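Workshop notebook, Stodetti build

15th March

Recoil rewrite is in and I am so pleased with it. Spent the morning on the Fukura (our light machine gun, for whoever reads this after the names get changed again) and it finally feels like something heavy going off in your hands. Old version kicked straight up and came back to exactly where it started, so you could hold the trigger and tape your mouse down. New one drifts right after the first few rounds and settles a touch high. You have to work at it, and it's lovely when you get it right.

Ran the firing range script overnight on the new curve. 2,000 bursts, 1,472 on target at medium range with the dumb aim bot, 864 at long. Long range is where I wanted it to suffer, so good. Medium is a bit generous still. Going to leave it until people have had a proper go, the bot doesn't panic and players do.

Damage: left alone. Tempting to knock it down now the thing is accurate when braced, but changing two things at once is how we got into the December mess with the Rashidi shotgun and I'm not doing that again.

Speaking of the Rashidi, the reload cancel bug is back. Sprint, reload, swap, swap back, full tube of shells. Only happens if the swap lands before the third shell goes in. Pretty sure it's the ammo count being written at the start of the animation again, somebody (me) merged the old file over the fix. Will redo it by hand tomorrow.

Magazine size on the Fukura is down to 25 in the close quarters mode only. Sounds brutal for a machine gun! It plays brilliantly though. You get one good push down the corridor and then you're behind a crate swearing at the reload, and the other team can hear it. The reload sound carries through one wall now, two was too much.

Flillix map: the window over the stairs is still far too strong. Tried putting a beam across it, which did nothing except look nice. Next try is opening up the side door on the landing so the window has a blind side. Keep the beam.

Still to do
- muzzle flash hides the target at dusk, cut brightness or shorten it
- bipod snaps to railings it shouldn't (Flillix, upper walkway)
- kill feed icon for the Fukura is still the pistol
- ask for a second shell-drop sound, the one we have gets very samey
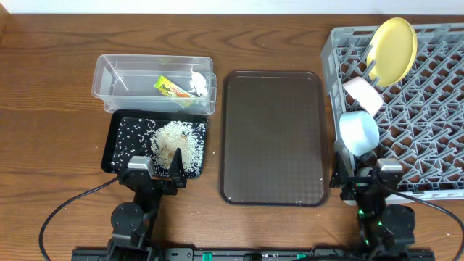

Bench, black arms at the near side, trays and rack laid out.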